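Buvcombe have signed shortstop Meron Beyene from Veltcombe on a 2-year contract, the club said on 16/08/2025.

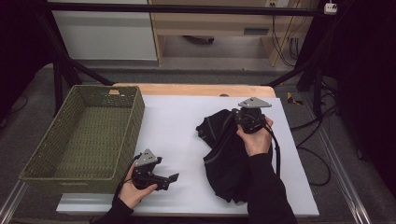

Photo: Yeshi Gebreyes

Beyene, an infielder by training, played 110 games last season and had 162 hits. He will wear No. 2 and bat second.

Veltcombe receive pitcher Seyoum in return - the deal was first discussed in May.

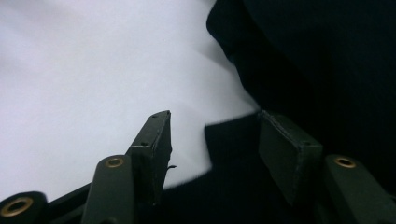 Manager Zallinano said Beyene would also cover second base when needed. Attendance at Buvcombe's last home game was 3410. The physical is complete and the contract has been filed with the league.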